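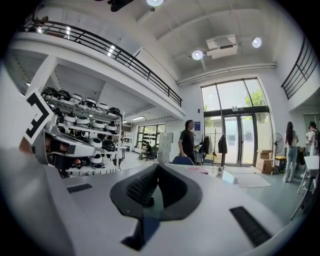
Pasesa hand gripper: build notes and recordings

Last updated: December

Pasesa is a pair of hand-held grippers which we build in Huvberg, a shared workshop with one big hall. You hold one gripper in each hand, you do a small task at a table, and the camera on the gripper records it. Later the recordings serve to teach a robot arm the same movement. The arm is a separate project and its files are not in this folder.

This file describes two things: how to build the grippers, and what is in the recordings which we share together with the drawings. If you want only the recordings, please go to "What is in the data".

What is in this folder

drawings/ has the printed parts, for left and right hand
pads/ has the mould for the soft finger pads
markers/ has the sheets with the square markers, to be printed on matt paper
bakard/ has the script which sorts the recordings and checks them
recordings/ has the data, one folder per recording
notes/ has our measurements and mistakes

Building the gripper

Print the shell in white. We tried grey first, and the lower edge of the shell was then too dark in the recordings, so it was difficult to separate it from the pads. The fingers are white too and the pads are black. The maximum opening between the pads is 70 mm. If you measure less, the spring is probably mounted the wrong way round. Take out the two screws at the back, turn the spring and try again.

The pads are cast in rubber. Leave them in the mould overnight, even when they feel ready after dinner. A pad that was taken out too early keeps a small bend, and then the V does not close at the tip. You will notice it only when you try to pick up something thin, such as a sheet of paper or a key.

Glue the markers on flat and without air under them. A marker with a bubble is still found by the script, but its angle will be wrong, and this is worse than a marker which is not found at all. I use a bank card to press the sheet from one side to the other. Cut the white border with a knife and leave it as wide as in the drawing.

The camera runs at 60 frames per second. Please do not use the automatic exposure. Our hall has big windows and also lamps on the ceiling, and when the gripper turns from the table to the doors the automatic exposure needs a moment, and in this moment the markers are lost.

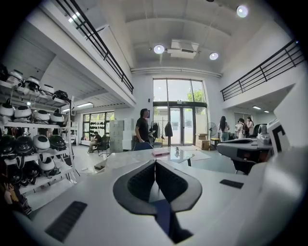

For the same reason we fix the exposure once, with the gripper pointing at the brightest place where the work will happen, and we do not touch it until the end of the day. In December this is more complicated than in summer. After 15:30 we stop or we begin a new set with new values.

Before each set, walk slowly one time through the hall with both grippers and return to the table. The script needs this walk to find the position of the room. It likes corners, railings, shelves and other things which do not move. It does not like a plain white wall, so do not start with your hands in front of one.

What is in the data

There are 309 recordings. From these, 100 were made with both hands and the others only with the right hand. Each folder contains the video, the position of the gripper in every frame and the opening of the fingers in millimetres. In recordings with both hands you will find these files two times, with the letter L or R in the name.

The tasks are simple: put a cup on a saucer, close a box, fold a cloth, move a small thing from one hand to the other. The file tasks.txt says which folder belongs to which task. Recordings where the object fell down are kept and they have the word "fall" in the notes column. Do not delete them without looking, several people asked for exactly these.

How to hold the grippers

Stand relaxed, elbows near the body, both grippers in front of you and the markers free. Press the trigger slowly. Wide sleeves should be rolled up. If you feel tired in the thumb, make a pause, it can be seen in the data when the hand is tired.
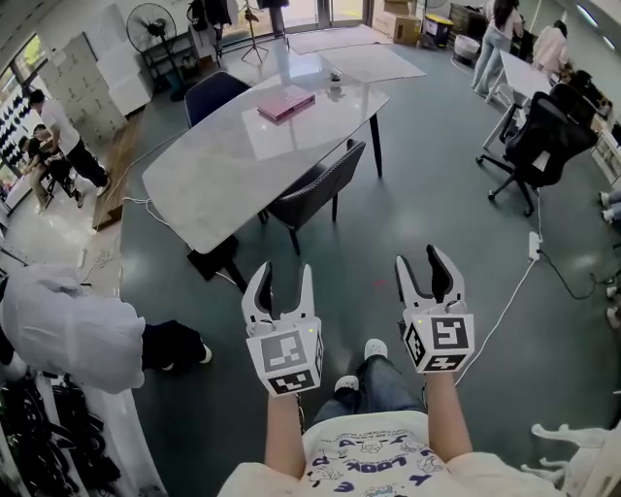

Romana Dvořáček wrote to me that the trigger is too far away for a small hand, and that she had to move her whole palm forward before she could close the fingers completely. She asked for a shorter version, and she also wanted a softer spring on the left side. The shorter trigger is now in drawings/ under the name Zelenák, after the hill where we had the discussion. The softer spring is not tested yet.

Known problems

The left gripper loses its connection if the cable is bent sharply at the handle. Put tape on it.
Bakard stops with an error when a folder name has a space in it.
In the oldest recordings the finger opening is 2 mm too big. A corrected table is in notes/.
People are visible in the background of some videos. Everybody agreed to this, but please do not publish single frames with faces.

Questions and corrections

Please send them to Vendula Ďurica, in English, Czech or Slovak. If you write about one recording, add the folder name and the left or right letter.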